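4.2 Prozessor einsetzen

1. Gehäuse auf die Seite legen, Deckel abnehmen.
2. Haltebügel am Sockel ganz aufklappen. Halb offen genügt nicht, auch wenn manche Anleitung das behauptet.
3. Prozessor nur an den Kanten fassen und über den Sockel bringen.

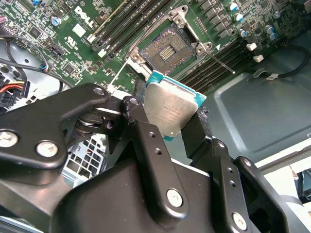
Abb. 2: Prozessor vor dem offenen Sockel, Hebel gelöst

Achtung: Die Kontaktstifte verzeihen nichts. Vom »Zurechtrücken« im Sockel halten wir wenig – lieber abheben und neu ansetzen.

4. Markierung prüfen, dann ohne Druck ablegen.

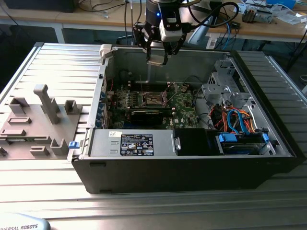

5. Bügel schließen, Hebel einrasten.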